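Search articles Search Clear

Member evening in September: booking rules, door times and table assignments

Fri 14 May
By the Triveo events desk

Booking for the Triveo women's network September evening opens to members on the first Monday of next month and to guests one week later. The venue is Detus Hall, as last year. The format changes in several respects, and members who have attended before should read the sections on check-in and tables before booking.

Capacity

The hall is licensed for 169 people on the ground floor, including speakers, catering staff and the people working the door. After those places are deducted, 154 remain for members and guests. The mailing list stands at 1343 addresses, so a booking is required from everyone, including members who hold an annual pass. The pass covers the cost of the ticket. It does not hold a place.

The balcony is closed for the evening. It has no step-free access, and the sound system does not reach the rear rows at a usable level.

Booking

All bookings go through Koltent. The old web form has been switched off, and messages sent to the events address asking for a place will be answered with the Koltent link. Each member can book one place for herself and one guest place. The guest's full name is entered at the time of booking, as it is printed on the badge. Names can be changed until noon on the day before the event. After that the badge file is locked.

Members whose Koltent account uses a different email address from the one on our list will be shown the guest price. The fix is to change the address in the account settings, log out and log back in. The member price should then appear. If it doesn't, write to us before paying, since refunds of the price difference take up to two weeks and have to be entered by hand.

When the places are gone, Koltent opens a waiting list. Places are offered in order, by email, and each offer stays open for 24 hours. An offer that lapses moves to the next person and the member who missed it goes to the end of the list.

Check-in

Doors open at 5:30 p.m. There will be two lines, split by last name, A to L on the left and M to Z on the right. Guests stand in the line of the member who booked them. Have the code from the confirmation email ready on a phone or on paper. Either works with the readers. The code is valid for one entry, so anyone who leaves the building needs to keep her badge on to be let back in.

Coats go to the rack in the side corridor. It is unattended. Bags larger than a carry-on cannot be brought into the hall.

Program

The introductions start at 6:00 p.m. and the first panel at 6:15. The panel covers pricing for small service businesses: day rates, retainers, late payment terms and when to raise a quote. Questions are collected in writing through the booking page in the week before, and the moderator groups them by subject. There will be no open microphone during the panel. Last year it ran over by half an hour and the table session was cut short.

The table session runs from 7:15 to 8:30 in three rounds of 25 minutes. There are 14 tables, each with a posted subject and a host. On the booking page, members rank their first three choices. Assignments are made from the rankings in order of booking and are printed on the back of the badge. A member who submits no ranking will be placed wherever there is space. Swapping tables between rounds is allowed if both people agree and the host is told.

Subjects confirmed so far include bookkeeping software, hiring a first employee, commercial leases, import paperwork, trademark basics and returning to work after a long break. The rest of the list will go up on the booking page when it is complete. Members who would like to host should send the subject and a two-line summary. Hosts get a free place and are asked to arrive by 5:00 p.m. for a short briefing.

Quiet room

The Okonkwo Room, on the ground floor behind the stage, is set aside for the whole evening. It has a door that locks from inside, a sink and a refrigerator, and can be used for nursing or pumping or simply to sit down. The key is at the check-in desk.

Food and dietary requests

Food is served from 5:45 and again between the second and third rounds. Everything is vegetarian. Nut, gluten and dairy requests are entered in the booking form, and those plates will be labeled by name and kept at the end of the serving table nearest the kitchen. The cut-off for requests is the same as for name changes.

Getting there

The parking lot behind the hall closes at 9:00 p.m. and the gate is automatic. Cars left inside cannot be collected until the next morning. Street parking on the north side is free after 6:00. The bus stop outside the main door is served until late evening, but the stop across the road is not in use at present, and riders heading back toward downtown need to walk one block east.

Cancellations

Tickets canceled a week or more before the event are refunded in full. Later cancellations are refunded only if the place is taken from the waiting list.

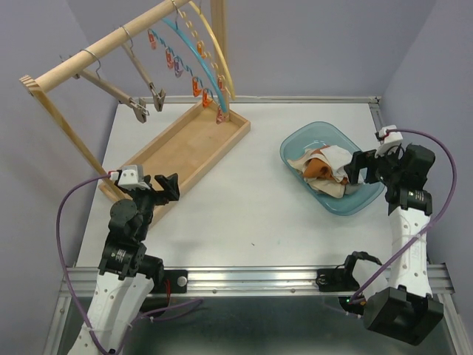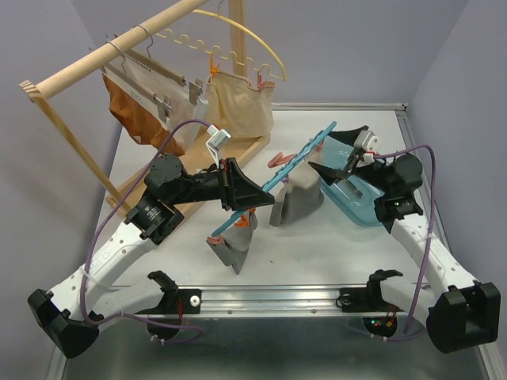 Hangers and two robot arms at a white tabletop.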